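Zelumico Supported Accommodation Retrofit
Progress report to the funder, second reporting period
Prepared by Sombat Petchrat, Detby

1. Status

Work is on program at the Kimberg site and behind program at Sangkhawat. Stage 1 (ventilation and moisture control) is complete at Kimberg. Stage 2 (acoustic separation between bedrooms and common areas) began in March. Expenditure to date is within the approved budget, with one variation noted in section 4.

2. Ventilation and moisture

Nine bedrooms at Kimberg now have continuous extract ducted to the outside wall. Flow was measured at each grille with a balometer after commissioning. Two grilles read low on the first pass and were corrected by shortening the flexible duct run in the ceiling space. 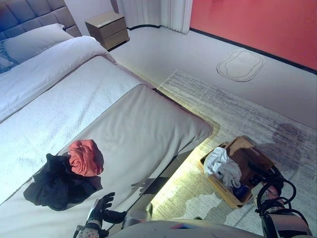 Relative humidity loggers record at 15-minute intervals and are downloaded monthly. Overnight peaks have fallen since commissioning, but the comparison covers autumn only. A winter data set is needed before the moisture target can be assessed. One logger lost its calibration and its readings have been left out of the analysis.

Duct penetrations through the fire-rated wall were sealed with collars and inspected by the certifier. The certificate is held on file at Detby.

3. Acoustic separation

The existing partitions are a single layer of plasterboard on each side of a timber stud with no cavity fill. The design adds glasswool batts and a second board layer on the bedroom side. Perimeter gaps are closed with acoustic sealant before skirting is refitted.

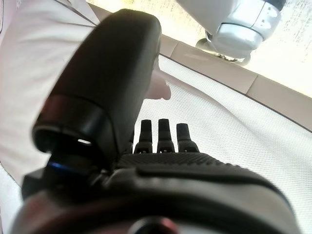

Door sets remain the weak point. Drop seals were trialled on two doors and both needed planing before the seal would seat. Allowance for planing has been added to the labour rate for the remaining doors.

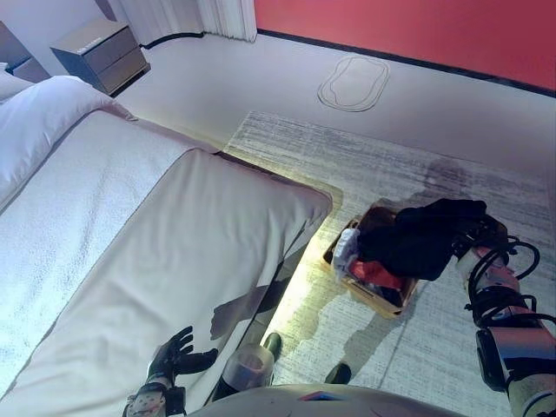
Bedroom with padded bench at the foot of the bed and two-drawer nightstand.

Testing of finished rooms is scheduled for August. The consultant will test wall pairs in both directions and report weighted results by room. Lights, fans and heating will be off during testing.

4. Budget and variation

The variation is for 512 linear metres of additional sealant, at a cost of about $3,000. It was caused by uneven floor slabs found when the skirting came off. It is funded from contingency.
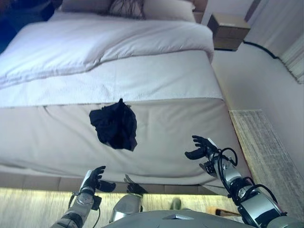
Reverberation in the bedrooms is calculated separately from wall performance. The model treats each room as furnished, with standard absorption values for the bed, floor covering and curtains. Bedding is the largest soft surface in most rooms, and a thick duvet with two pillows, as on the bed shown, is taken as the base case. Small items such as the black cloth on the light gray cover are left out of the calculation. No extra ceiling treatment is proposed at this stage.

5. Sangkhawat

Access was delayed by 17 working days while the roof was repaired under a separate contract. The ceiling space has now been inspected and is dry. Duct routes are being redrawn to avoid a steel beam missing from the original drawings.

6. Next period

Complete board lining at Kimberg. Issue revised duct drawings for Sangkhawat. Download and report winter humidity data. Submit the consultant's acoustic results with the next claim.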